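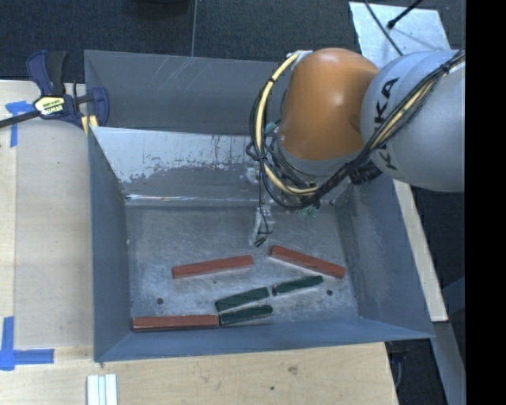 Progress report to the Vanags Fund: Bin Picking for Small Shops
Reporting period: summer, through the open day
Submitted 14/09/2023
Prepared by Jaanus Kütt, project lead, Pollex

Where we are

The open day happened, and it went better than I dared to hope! We had planned for 40 visitors and 50 came, mostly people from small machine shops and packing firms, plus a handful of teachers from the trade school in Podar. Several stayed well past closing time, and two shops have already asked if they can come back with their own parts. I'll get to the numbers and the money further down, but I wanted to start with that.

What we showed

As you know from the last report, the project is about getting a robot to pick parts out of a metal bin when they have been dropped in any old way (no trays, no neat rows). For the open day we kept the parts simple. We used bar-shaped blocks in two lengths, the long ones reddish brown and the short ones dark green, and a KUKA arm reaching down into the bin with a narrow end tool. Visitors could mix up the blocks themselves, and they loved this. One man spent a good ten minutes trying to find the meanest possible arrangement, and finally wedged a long block tight against a side wall.

We ran each pick slowly and left time for questions between runs. I'd do the same again. The first group got a rather long talk from me before anything moved, and I could feel the room getting restless, so for the later groups we simply started the arm and talked while it worked. Much better.

What went well

The arm made 1,120 pick attempts over the practice weeks and the open day together, and every one is logged. Blocks lying out on the open floor of the bin are now close to routine. Blocks lying side by side with a small gap between them used to be our big headache in the spring, and those have improved a great deal after the changes we made to the approach angle in August.

The sloping walls are helping too. Small parts slide down toward the floor when they're tipped in, so the tool has fewer awkward reaches to make near the rim. Credit for the bin goes to Sterkico, who let us borrow it and put up with three rounds of questions about the size of the floor.

What still needs work

Blocks lying flat against a wall are still our weakest case. The tool needs a bit of room on each side and doesn't always have it. We had eleven misses of this kind on the open day, all in front of visitors, and people were very good about it. A couple of them said they learned more from the misses than from the clean picks, and the discussion afterward gave us an idea about nudging a part away from the wall first. We are trying that now.

Shiny metal is the other one. The bin floor is scuffed and throws back uneven reflections, and under the brighter lights we had more false readings than in practice. We turned off one row of lights before the second group and that helped. A proper fix is on the list for the next period.

The cables also want tidying. The bundle along the arm makes a wide loop at the wrist, and when the arm goes deep into a corner we have to watch it. Shorter ties and a different route should do it.

Money

Of the 4,000 set aside for outreach, nearly all has been spent, most of it on transport, room hire and printed handouts. No change to the overall budget is requested. The remaining handouts will go to the school in Podar, who asked for a set.

Next period

Test the nudge move on long blocks first, then on the short ones.
Reroute the wrist cables.
Try matte lighting over the bin.
Invite the two interested shops back with sample parts (one makes hinges, the other pipe clips).
Agree a date with Sterkico for keeping or returning the bin.

If anyone from the fund would like to come by, please do. You missed a very good cake last time, and we would be glad to let you drop the blocks in yourselves.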